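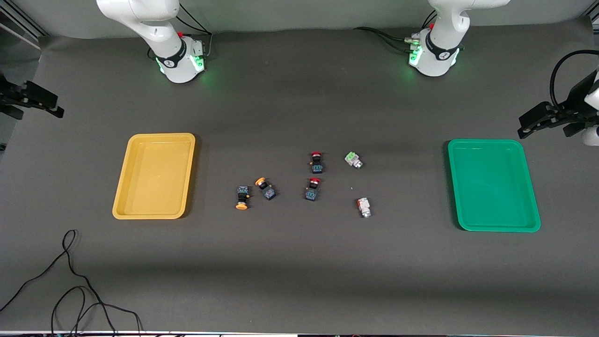

Jonero wrote under my last post that a sequel after so many years is always made for the money, and that I should stop hoping.

Maybe so. But I still want to say why I hope. Short thread.

Search this site Search Go

December 2022
By Babalola
Print | E-mail

The first Graltow film was made in 60 days, in one town, with mostly unknown actors. I have watched it 10 times, I think. The jokes are old now but the diner talk near the end still makes me quiet.

People always ask what the actors earned. For me it is more interesting what they did after. Two went to television, one teaches theater, and the lead took 3 small roles and then nothing for a long time.

In November the studio said the whole main cast will return. Also the same writer! This I did not expect, he had said no to it in every interview.

My worry is the length. The new script has 239 pages, if the Jarkham film blog is right. The old film was so good because it was short and nobody explained their feelings.

My other worry is the music. Please do not make slow piano versions of the old songs. Every trailer does this now and I am tired of it.

Jonero, I will buy a ticket on the first day anyway. If it is bad, you can write to me and I will answer politely.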